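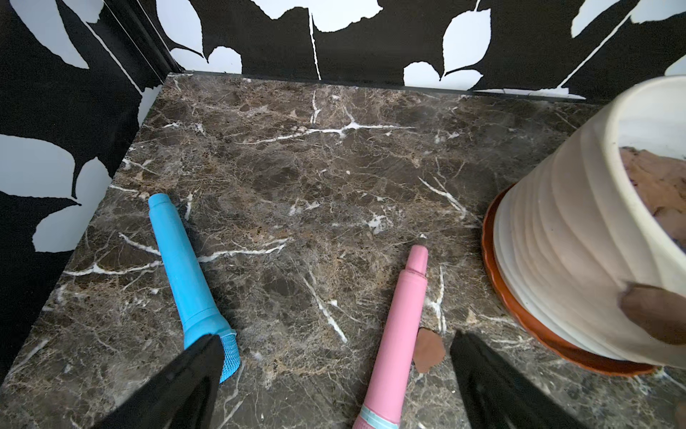 各位好,接着说Forent剧团那部《Jaler》重排的事。列表里吵了一个多星期,我本来打算装死,昨晚重看了自己五月在Sturnholm大剧院做的笔记,觉得还是得替它讲几句公道话,顺便讲几句不公道的。先说布景。有人嫌第二幕的客厅太花,说满墙植物抢了演员的戏。我倒嫌它不够花。既然要写一户讲究到让人喘不过气的人家,就该像照片里那样,黑底上铺满大片白叶子,一直铺到墙角还不肯罢休,前面再摆一张棕色大理石纹的台面。演员往那儿一站,不用开口,观众就知道这家人吃饭不许出声。Forent用的是淡绿色小碎花,像牙科诊所的候诊室,于是那场著名的摔杯子,看上去像是有人等号等急了。

先把前头那封信引在这里,免得新来的朋友翻档案:

> 发信:列表成员
> 日期:8/29/23
> 主题:《Jaler》到底砍了什么
>
> 看完Forent的新版,气得在Räsänen咖啡馆坐到打烊。
> 原剧三幕,现在并成一个整场,没有中场休息。
> 老管家那段独白整段不见了,换成了录音。录音!
> 花500块买的票,听一个喇叭回忆往事。
> 有没有人看过旧版,能不能告诉我是我记错了?
> 另外,Sturnholm大剧院的空调是不是也算演员?
> 它的台词比女儿那个角色还多。

你没有记错。旧版我看过四遍,独白确实在,而且确实长。长到什么程度呢,当年我邻座的先生睡着了又醒过来,管家还在讲那匹马。你现在怀念它,我理解,人对砍掉的东西总是特别深情。可我也得承认,改成录音之后,那段话头一回让我听清了。老版本里管家一边说一边擦银器,擦得很投入,台下光顾着看他擦没擦干净。

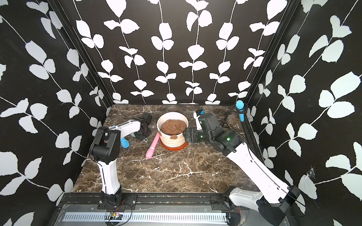
陶盆与橙红色托盘,盆沿沾着一点土

录音的毛病在别处。它从观众席后方放出来,900个座位,坐前排的人听着像隔壁有人打电话,坐最后一排的人则差点回头跟管家握手。我那天坐在偏后的位置,握手那一类。技术上这大概不难改,巡演之前挪一挪音箱就行。剧团在演后谈里说这是“有意的空间处理”,这话我听过好多回,通常的意思是开演前没来得及试。

至于没有中场休息,我的意见跟你相反。三幕并成一场,节奏紧了,母亲拆信和女儿离家终于挨在一起,中间没隔着一杯温吞的气泡酒。老版本第二幕收尾收得那么狠,灯一亮,大家排队上厕所,回来谁还记得信里写了什么。受苦的是膀胱,艺术上是划算的。当然,建议剧院把这件事印在票面上,字大一点。 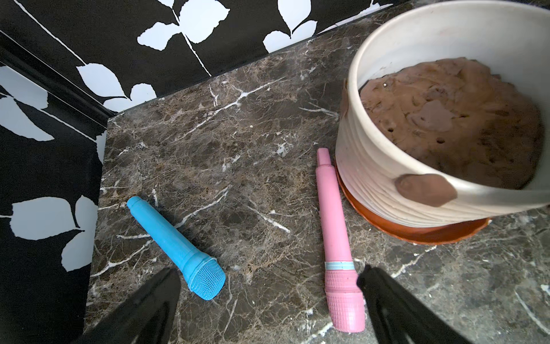 再说女儿这个角色。演员嗓子好,身段也好,问题出在导演让她从头到尾背对着人。第一次背对,我觉得有意思;第二次,我开始琢磨她后领的扣子;到结尾她总算转过身来,我竟然有点不适应,像在街上碰见只通过信的笔友。有影评夸这叫克制。克制可以,可剧本里明明写着她要当着全家的面笑出来,你让她冲着那面碎花墙笑,观众只看见肩膀在抖,后排有位太太以为她哭了,陪着擦了半天眼泪。

空调的事我也想接一句。那台机器从我第一次去Sturnholm就在响,历届导演跟它合作的经验都比跟编剧合作得多。五月那场演到最安静的地方,它忽然停了,全场反而一惊,有人鼓了掌。

总的来说我劝还没看的朋友去看,挑便宜的位子,别坐最后一排。看过旧版的,进场前把旧版放在存衣处。节目单倒是值得买,里面印了原剧本里管家独白的全文,可以带回家慢慢读,愿意的话一边擦银器一边读。

另外,有人私信问我手里有没有老版本的节目单,有,但封底被咖啡泡过,Räsänen的咖啡,颜色很正。要借的直接回我,不要回全列表,上次有人回了全列表,结果大家都知道他欠谁一把伞。

分类:剧场闲谈 / 重排与改编 / 读者来信

评论

后排常客:那位擦眼泪的太太很可能是我母亲。她到现在还坚持女儿在哭,我不打算纠正她。

灯光组退下来的:音箱的位置开演前试过的,试的时候场子里没坐人,坐满了就是另一回事。碎花墙我也不喜欢,打什么光都发青。

匿名:所以那匹马后来怎么样了?我五月看的时候正好在咳嗽,没听见。

路过的:节目单想借,伞也想要回来。

联系列表管理员 | 信件版权归各作者所有,转载请先询问 | 返回顶部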